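Can a Machine Put Away the Groceries Yet?
Final report, Household Automation elective
Project group Pivach

1. Why we picked this

Every year somebody shows a video of a robot folding a shirt, and every year we still fold our own shirts. Our group wanted to look at the dull end of housework, the part that never gets a video: taking things out of a bag and standing them where they belong. Our starting guess was that machines are nowhere near ready for it. After a semester we have softened that a little, but less than our advisor hoped.

2. What we read and what we tried

We went through the public material from two companies, Grolberg and Thampi, that both say their arms can handle "everyday kitchen items." Neither one lists the items. Grolberg's demo shows the same mug over and over. Thampi's is better, with real packages, but the video is cut between the grasp and the shelf, so we don't know what happened in the middle.

For our own part we used the Hondum lab bench and a plain two-finger gripper. The task was to pick up a household package, lift it, and set it down upright in a marked spot. We ran 200 attempts and got 127 clean ones. We counted a run as failed if the package fell, tipped over when released, or ended up outside the mark.

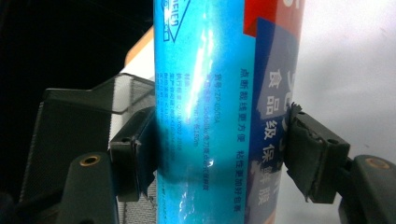 Round packages gave us the most arguments. Two flat fingers touch a cylinder along two narrow lines, and if those lines aren't directly opposite each other the thing turns as it goes up. A person fixes this without thinking, by rolling it a bit in the hand. Our gripper has no way to do that. It can squeeze harder, and on thin cardboard that leaves a dent.

Shiny printing was the other headache. Glare moves when the wrist moves, so software that reads labels gets a different picture each time. We had planned to sort packages by label and dropped the idea in the second week.

3. What the number means

127 out of 200 sounds decent until you picture it in your own kitchen. We also chose the packages, the lighting and the shelf height. No one was walking through and there was no cat.

A shop floor might be kinder, with straight shelves and the same product all day. We would believe a claim about that sooner than one about homes. Even so, we would want to see 2000 runs in a row without edits before calling it solved.

4. Limits of our work

One gripper, one bench, one group of tired students. We did not test bags, which we suspect are worse, or anything wet.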